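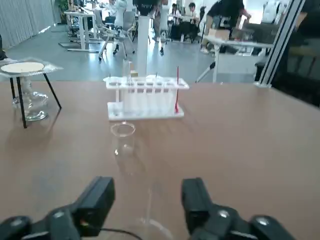 Wrist view, gripper open, rack and tripod laid out.

4.3 Recording examples: the glassware set

Lekota learns from what you show it, including the parts you wish you hadn't. Read this section once before you touch the controls.

1. Set out the rack, the tripod with its gauze and dish, and the beaker. Keep them all within reach of the arms. Lekota will try for things outside its reach, with great confidence.

2. Open the gripper fully and check the wrist picture. Clear glass on a brown table is hard to see. If you can't find the beaker on the screen, move it until you can.

Note: The six test tubes may stay in the rack for the whole session. Don't rearrange them between examples unless your task sheet says so.

3. Type the task name exactly as it appears on the sheet. "Beaker to bin" and "beaker in bin" are two different tasks as far as the software cares, and Arnel Dagdag spent most of August merging them.

4. Press Record, wait for the tone, and move one object. Go at the speed you'd use to pour coffee for your boss.

5. Press Stop with the gripper open and clear of the glass. Mark the example Keep or Drop. A fumble followed by a clean recovery is a Keep. A fumble followed by sweeping up is a Drop.

Caution: Leave the alcohol lamp unlit. No task in this set calls for a flame, whatever the last shift told you.

6. Before the next example, switch to the head view and look over the table. For bin tasks the bin starts empty, long side running away from you. A few degrees of turn is fine — the variety does it good.

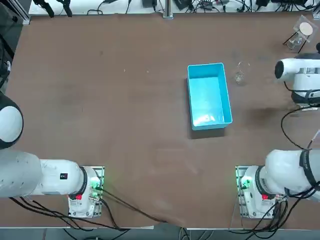
4.4 When to stop

The full set is 3000 kept examples. Progress shows at the top of the Florkico panel, and staring at it does not help. If it sticks at 191, save, restart the panel and tell Theda Baumgart, who has a list.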